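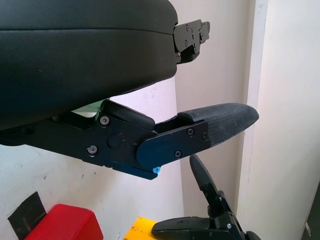

Siltelon Users Board > Grippers and end effectors > Faults

Thread: Finger closes without command after hold, Cotwood two-finger gripper

knurl_pitch
Two-arm cell, Cotwood gripper on each arm, Siltelon controller. The task is picking up plastic blocks and passing them from one arm to the other. It ran without trouble through August. On cycle 864 of the current run the left gripper was told to open and hold, opened, held, and then closed under its own power with no command in the log. The other gripper was close by. No contact that time, but on a later cycle the fingertips met and the right arm tripped on force.

What I have so far:
Command log shows open, then hold. Nothing after it.
Reported finger position stays at fully open while the finger moves.
Motor current rises to the limit and stays there until I disable the drive.
No fault code on the controller.

It needs a long hold before it will happen. Short holds never show it. Has anyone seen the reported position freeze like this?

bram_tolley
Loose hub on the motor shaft. The finger moves, the encoder does not, so something between them is slipping. Take the side plate off and check the clamp screw.

knurl_pitch
Checked before posting. Clamp screw is at torque and the witness line across hub and shaft is unbroken. If it were slipping I would also expect the finger to be loose in the hand with the drive on. It isn't, it grips hard.

bram_tolley
Witness lines only tell you about the joint you drew them on. There is a second joint at the pivot.

Wosetum_Lab
Slip doesn't explain the current. With the drive holding a position it believes is correct, there is no error to act on and the current should be low. Yours is at the limit. I would look at the encoder cable. If the position value goes stale the controller can carry on using the last good one, and the integral term winds up on whatever small error was left over.

Also, please stop running it with the arms that close together until this is found.

bram_tolley
A stale value should raise a fault. That is what the watchdog is for.

Wosetum_Lab
It should. On ours it didn't, with the timeout left at the value it shipped with. The watchdog checks that a packet arrived. It does not check that the number in it is new.

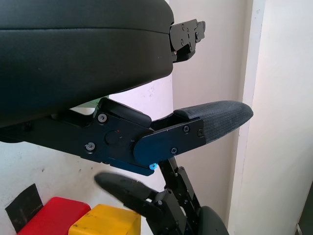 Last edited by knurl_pitch, 2026-09-30

knurl_pitch
Update, with test results.

I separated the arms, took the blocks out of the task and ran hold tests on the left gripper alone. Over 100 holds at the wrist angle used for the handover, and the fault came back on several of them. With the wrist straight I could not get it at all. Flexing the cable by hand where it enters the wrist freezes the position reading every time. Packets keep arriving, all with the same value in them.

To answer a private message: the light blue screw head under the front of the side plate is not the screw bram_tolley and I were discussing. The clamp screw is inside and you have to remove the plate to see it.

bram_tolley
Fair enough on the cable. I would still check the pivot. If it has been driven at full current against the stop, the link may have taken a set.

knurl_pitch
Measured it. The tip is 2 mm off where it should be at full open. I can't say if that is new, as I have no earlier measurement.

Mahlet Endale
I look after several of these cells. Some points for the record.

The cable is the cause, but replacing it alone leaves you with a controller that will drive a finger on a frozen reading. Turn on the stale value check in the drive settings (off by default in our version) and set a current limit for hold that is lower than the limit for closing. Then unplug the encoder during a hold and confirm the drive drops out. Do the same with a flexed cable if you keep the old one. They are different failures and only the first is caught by the packet watchdog.

Østergaard's wrist clip gives the cable a larger bend. We fitted it on all our arms and inspect at 30 days.

A disabled drive does not mean an open finger. Isolate the supply before putting a hand between the tips.

Wosetum_Lab
Agree with all of that except the lower hold current. With a heavy part you will drop it.

Mahlet Endale
Then set it per part. For small blocks the lower value is ample.

bram_tolley
I would leave hold current alone and fix the detection. Two settings to get wrong instead of one.

knurl_pitch
New cable and clip ordered. Stale value check is on and it trips correctly with the old cable flexed. The left gripper stays isolated until the parts come, and I will measure the pivot again when the plate is off.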